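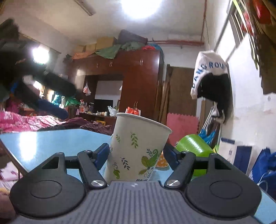

**Ticket: cups stuck together, paper ones collapsing**
Opened Dec 26, 2024
Status: mostly fixed, leaving it open

Hi all, posting this on the Pidville household board so I stop asking the same thing in the chat. I keep all our party cups in one tall stack (paper on the inside, plastic on the outside) and every time I need one I end up wrestling two apart. The paper ones with the leafy print are the worst. If I squeeze hard enough to pull one free, the side caves in and then it won't stand straight.

**What I have**

- paper cups from a Kanon pack, plus some odds and ends from older packs
- plastic cups in whatever colors were left at the Grunstead store
- one shelf, 198 mm between boards, so a tall stack only fits lying down

**Tried so far**

1. Twisting while pulling. Fine for plastic, but the paper seam started to split.
2. Warm water on the outside cup. Worked once on two plastic ones! Obviously no use with paper.
3. Holding by the rolled rim and letting the lower cup drop. Best so far. The rim is a lot stiffer than the wall, so I can grip it pretty firmly and nothing dents.
4. A strip of baking paper between each cup. Works, but what a fuss, I gave up after three cups.

**Update, same evening**

I cleared the blue table and took the stacks apart on it so I could sort by type. Lesson learned: don't stand the light ones near the edge, they tip if you so much as breathe on them, and a round cup on its side goes wherever it likes.

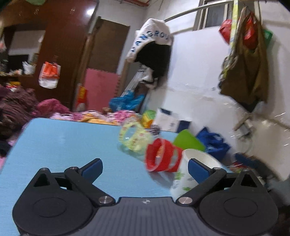 So now the rule is paper with paper, plastic with plastic, and bowls get their own pile. I think half my trouble was the mixing. A plastic cup has a slightly different slope, it wedges in tight and then the paper one has to give. Since sorting them I've pulled out three paper cups in a row with no dents, which is a record for me.

The room is still a mess, by the way. The blankets need folding and the bags have to go somewhere before I can call the sorting done, but that's a separate ticket (and a separate mood).

**Still open**

- Does anyone know a cheap box, Costello or similar, that holds cups upright and is lower than my shelf? I'd rather not lay them down again.
- Is it worth buying the 400 pack next time, or do they crush each other in the sleeve? The smaller packs have been okay.

I'll check the paper stack again in February, once it has sat a while, and close this if they still come apart easily.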